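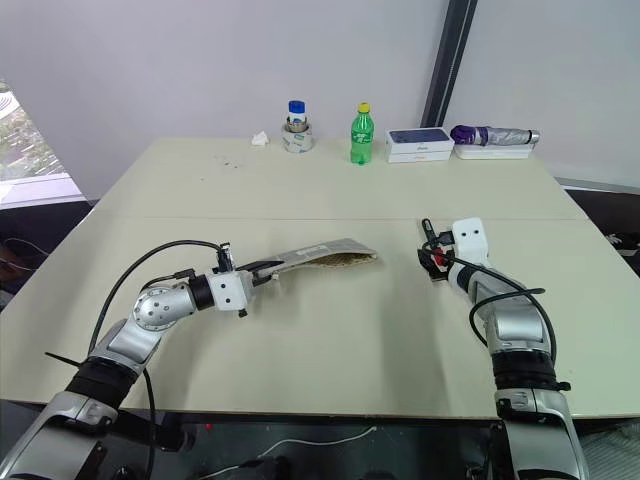
Chapter 12
Comparing Grippers Fairly

Pick up a pen. Now pick up a half-empty bag of chips. You changed your whole hand between the two and never gave it a thought! A gripper with two fingers has far less to work with, and that is why comparing grippers is such a rewarding thing to learn. Small differences in pad, finger shape and closing force show up fast once you start testing.

In this chapter we use two kinds of objects. Stiff ones, like a marker pen, keep their shape but like to roll. Soft ones, like a foil pouch, stay put but fold and sag in ways that are hard to predict. A gripper that does well with one group may do badly with the other – so always test both.

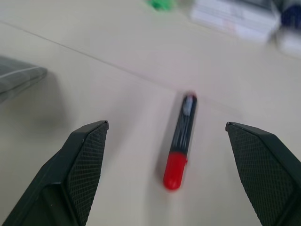 Pads deserve a close look early on. A crosshatch pattern gives the rubbing surfaces many small edges, and a smooth pad spreads the load more evenly. Jacinto Esquivel ran 258 grasps with the Kumero and Setell fingers, keeping the same arm and controller throughout, and his tables fill most of Section 12.3. They are great fun to dig into.

Before you read on, choose 15 objects from your own desk and sort them by how you think a two-finger gripper would handle them. Write down your guesses and keep the list. You will need it for the first lab, where you set the starting point, the approach angle and the closing speed yourself.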